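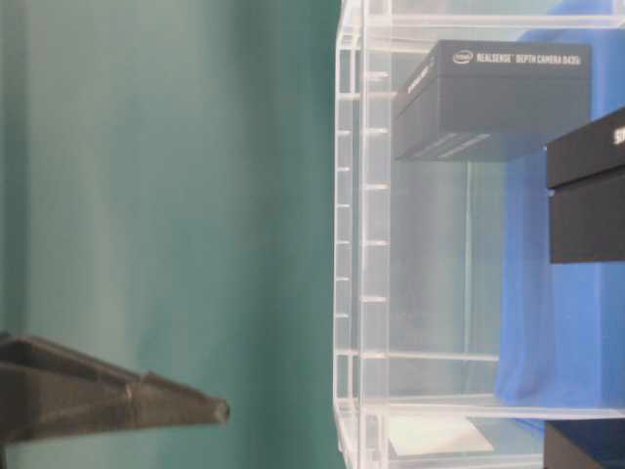 Clear acrylic shelving unit, shown against a teal-green background. Note the slots along the side panel.

Stevgate Clear Shelving Unit

We love this one! It's a simple idea done well: clear panels, shelves that lock into slots, and no color of its own to fight with whatever you put around it. Stand it near a painted wall and the wall comes right through. Put it on a white counter and it almost melts away, and your things get all the attention.

The acrylic is slightly frosted, so it's softer than plain glass and doesn't throw a hard glare back at you in a bright room. The edges are where the light collects – they show up as thin pale lines, and they look great next to a deep color like green or navy.

How the shelves go in

A column of small rectangular slots runs down the side panel, evenly spaced, one above another. The horizontal dividers interlock with them, so the whole thing goes together without screws or glue. Start at the bottom and work up. Each divider should slide in with a light push, and if one feels stiff, back it out and check that it's level before trying again. Please don't use a hammer, even a rubber one!

You choose the spacing. Set the shelves close together for flat things like paper, cards and folded cloths, or skip a few slots and make a taller compartment for jars and small boxes. A rail across the upper part forms the top edge of a compartment. We've had the sample in our Fundville showroom since February and have changed the layout more times than we can remember (tea tins one week, yarn the next, and for a while a very nice row of paperbacks).

In the box

Side panels, rails and shelf dividers
4 spare dividers
3 clear stick-on feet for leveling on an uneven surface
Soft cleaning cloth
Printed assembly sheet

All the panels come with protective film on both sides. Peel it before you put the unit together, not after, or you'll be picking bits of film out of the slots with your fingernail. A corner usually lifts easily with a piece of tape.

Care

Dust with the cloth in the box or any clean microfiber. For fingerprints, use lukewarm water with a drop of dish soap, then wipe with a second damp cloth and pat dry. Keep ammonia glass cleaners, rubbing alcohol and paper towels away from it, as they can cloud or scratch acrylic. Dust does settle in the slots, and a dry, soft paintbrush gets it out in no time.

It isn't made for the dishwasher, and it shouldn't sit next to a stove or heater.

Finishes

Clear is the finish on this page. If you like a bit of warmth, have a look at Đồng, the copper-tinted version, which has the same slots and takes the same dividers. You can mix the two, and we really like a couple of copper shelves in a clear unit. Drawer inserts from the Brotell line fit in the wider spacing, but they're sold separately.

Price and ordering

$139 with everything listed above. Extra dividers are sold one at a time, so you can add a shelf later without buying a full set.

Returns are accepted within 30 days if the film is still on the panels. If a part arrives chipped, send us a picture and we'll replace just that part – you don't need to ship the whole unit back.

Questions about spacing, or about whether your favorite jars will fit? Write to Tyson Turcotte at the Fundville showroom and include the height of the tallest thing you want to store.

Page updated April 28, 2023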